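Section 4: Settling your pet in with the Aklow heated pad

By now the Aklow pad should be out of its wrapping and the Lukance control unit should be plugged in and showing a steady green light. If it is still blinking, go back to Section 3 and run through the pairing steps once more. It does no harm to do them twice, and the second go nearly always takes less time than the first.

Choosing a spot

Have a little wander round the house before you settle on a place. Cats and small dogs like to see who is coming in, but they don't care for draughts, so a corner facing the door usually suits them far better than the hallway itself. Keep the pad well clear of radiators and out of strong sunshine, as the sensor will read the warmth of the room and switch the pad off too early.
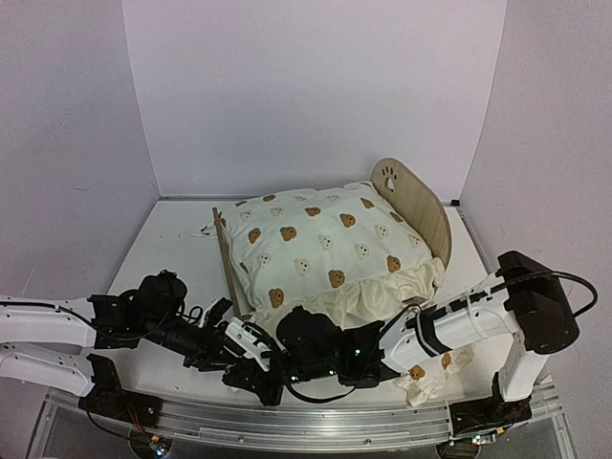

Once you are happy with the spot, lay the pad and leave it switched off for the first evening. We know it is tempting to turn everything on at once! A pet who has already had a good sniff and a turn or two on the pad will take to the warmth much more readily.

Fitting the pad

1. Lift out any cushion or blanket and shake off loose hair and crumbs.
2. Lay the pad flat with the stitched Aklow label facing up. It must not be folded, even at the corners.
3. Bring the cable out at the back, where it is least likely to be chewed, and push the Fliltum sleeve over it until you feel it click.
4. Put the cushion or blanket back on top. One layer is plenty.
5. Press and hold the button on the control unit until the light turns amber, then let go.
6. Wait 12 minutes and feel the surface with the back of your hand. It should be gently warm, rather like a chair somebody has just got up from.

Note: The pad starts on setting 2. Older animals often prefer it, and we would leave it there for the first week or so before trying anything higher.

Caution: Do not use the pad with puppies or kittens that cannot yet move away from the warmth by themselves. If the cable or the sleeve shows tooth marks, unplug the pad at the wall and stop using it.

If the pad stays cold

Check that the plug is pushed fully home on the control unit — it is a snug fit and can feel finished when it isn't. If the display shows code 867, the pad has been folded or is lying on something uneven. Smooth it out, switch off at the wall, count slowly to twenty and begin again from step 5.

Spare sleeves and covers can be ordered from Laitinen using the card in the box. Washing the cover is dealt with in Section 5.

Guide revised July 2023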